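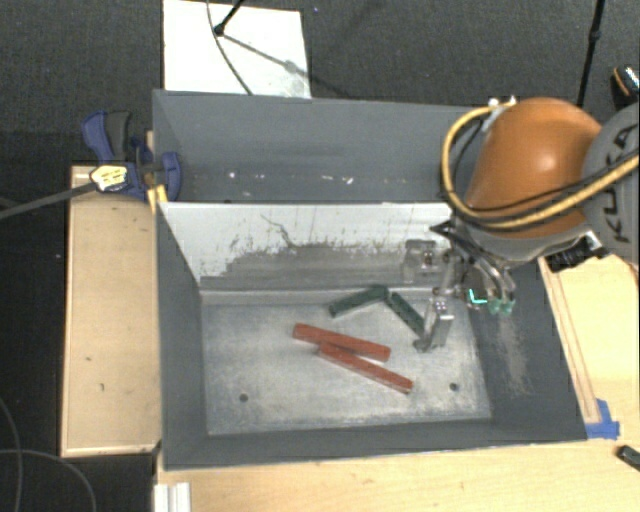

Red and green blocks in a gray bin.

Features | Television

6 min read

Home | Film | TV | Music | Newsletter

How a reality show pays its cast

The contract for the dating series Vakitport runs to 88 pages. Payment takes up two of them. Each contestant gets a flat weekly fee of $600, with no overtime and no share of repeat showings. The fee stops on the day a contestant leaves the house.

Maiara Vieira lasted three weeks in the second season. Her first check, after tax, came to $529. She had given up a job at a dental office to take part, and her rent was due throughout filming.

Most of the money comes later, through paid posts. Nikberg, the agency that signs much of the cast, takes a cut of every deal made in the first year after broadcast. Vieira's first offer was $266 for one post about a hair dryer. She accepted it. A second offer, from the skin care label Vetora, paid more but barred her from naming any rival product until September.

Rates depend on screen time. A contestant who reaches the final can ask several times what an early exit can, and the gap widens once the next season is cast. Editors decide screen time, and the contract gives contestants no say in the edit.

Vieira now has her own lawyer read each agreement before she signs. She has turned down the reunion special, which pays travel and one night's hotel.

Tags: reality TV, contracts, pay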